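We use cookies to improve your experience on this site. By continuing you accept our cookie policy. Accept | Manage

Left arm drops out mid pick, right arm keeps going - anyone seen this?

melati_m
Two arm bench cell, Totach controllers, parallel grippers both sides. Task is dumb simple, toy animals out of a bin and onto the mat, then back in. Ran fine all of May.

Now the left arm faults when it gets close to the bin. Joint 6 overcurrent, brakes clamp, arm stops dead. Fine, whatever, a fault is a fault. What scares me is the RIGHT arm doesnt stop. It carries on with its half of the move like the other one isn't parked in its way. Yesterday it came over and hit the left gripper. Not hard, but I had my hand on the edge of the table.

Swapped the cable. Same. Reflashed the left controller. Same. Help

12 likes

drummond_bench
Two separate problems. Overcurrent is one. Linked stop not working is the other and it's the one you should care about. Do not run it until the second one is fixed.

G_Pasaribu
what drummond said. are the arms on a shared stop circuit or is it done in software? if the supervisor process is what tells right to stop when left faults then you have no linked stop, you have a polite request

melati_m
Software. The Skemomwood supervisor watches both. There's an e-stop button that kills both and that works, tested it 3 times this morning.

G_Pasaribu
then check what the supervisor gets when left faults. on ours the fault code came in on a different topic after an update and it was just ignored. no error no nothing

irfan_s
I'll disagree a bit. Not everything needs a hardwired chain. These are little arms with torque limits. We've run a pair with software stop for 2 years, no injuries. Fix the overcurrent and the rest goes away.

drummond_bench
"No injuries" isnt a safety design. She had a hand on the table.

irfan_s
And she shouldn't have. Hands off the table when it's enabled, thats the rule in our place. I'm not saying leave it broken. I'm saying a cell this size does not need a safety PLC and a cage.

drummond_bench
Who said cage. Daisy chain the stop inputs, it's a piece of wire and ten minutes.

lumenta
can you two take it to pm lol

Melati what grippers? and how heavy is the stuff in the bin. joint 6 overcurrent with nothing in the fingers usually means the wrist is fighting something. cable drag, or its pushing on the bin wall

melati_m
Zarneo fingers, the flat ones. Animals weigh nothing. It faults BEFORE it grabs, thats what's weird. Sometimes on the way in, once on the way back out with a tiger.

lumenta
way in and way out both. thats cable. does it go at the same wrist angle every time?

melati_m
Didn't log angle, only the code. Adding it now.

Ilham O.
had the same thing on a Totach wrist. payload setting. somebody swapped the gripper and left the old mass in the config so gravity comp was wrong, motor was holding extra load all day, got warm, tripped. check the tool mass before you tear anything down

melati_m
Checked. Tool mass on left is the OLD gripper. Ugh. Right is correct. Changed it, current at rest dropped a lot. Will run it slow with my thumb on the e-stop.

irfan_s
There you go.

drummond_bench
There you go for problem one. Problem two is still sitting there.

lumenta
post a pic of the bench before you start again? want to see how the cables run

melati_m
From overhead. Both arms are backed off to the sides.

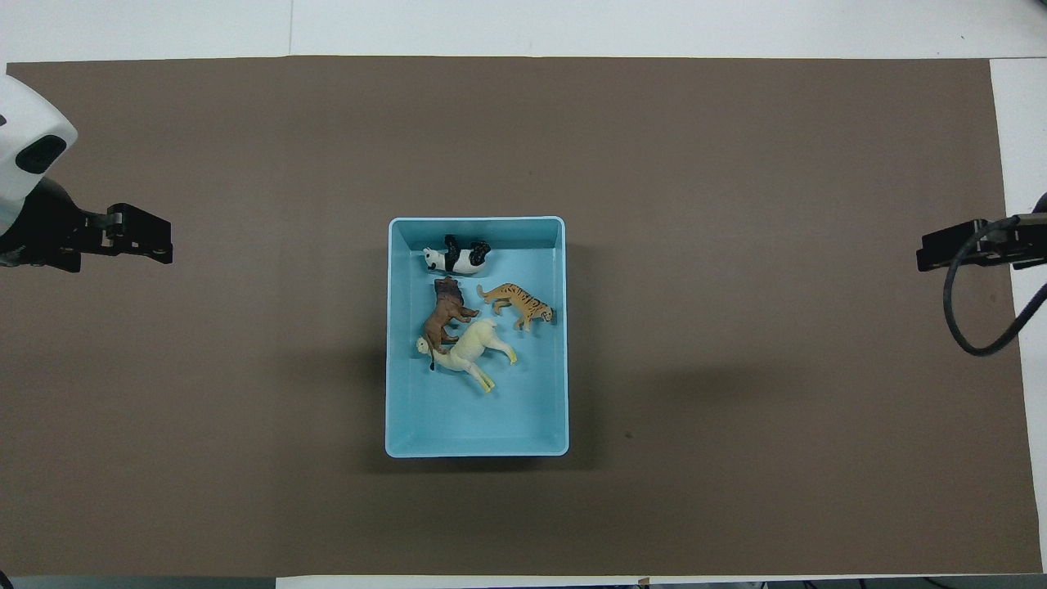 bench as of now - panda, lion, tiger and sheep in the bin

lumenta
ok the right side cable hangs in a loop next to the gripper. can't see enough of the left one to say. I'd clip that loop up anyway, one bad wrist turn and it snags

G_Pasaribu
also your animals are all piled up at one end of the bin. fingers going in near that wall will touch it sooner or later. spread them out while you're testing, one less thing to guess about

melati_m
Good point, will do. Clips are on order.

Update on problem two. Gilang was right. Supervisor listens for "fault", left controller sends "fault_hold" since the firmware update in May. Right controller never got that update so it still sends the old one. So right faulting would stop left, but not the other way round. I tested the link back when I set it up and never again after the update. My bad

G_Pasaribu
been there. match the firmware on both and pull a fault on EACH side, watch the other one stop. every time you update anything

irfan_s
Ok I'll admit I'd want to go check ours now. Pretty sure we only ever tested one direction.

drummond_bench
And wire the stops together.

melati_m
Yes yes. Wire is coming with the clips. Not enabling both arms at once till its in. Left only for now, slow, payload fix seems ok so far but I've only done 6 picks so dont quote me

Ilham O.
log the motor temp too if you can. mine took a while to trip, short runs looked fine

melati_m
Will do, back when I have numbers

31 replies | 4 shares | Share this thread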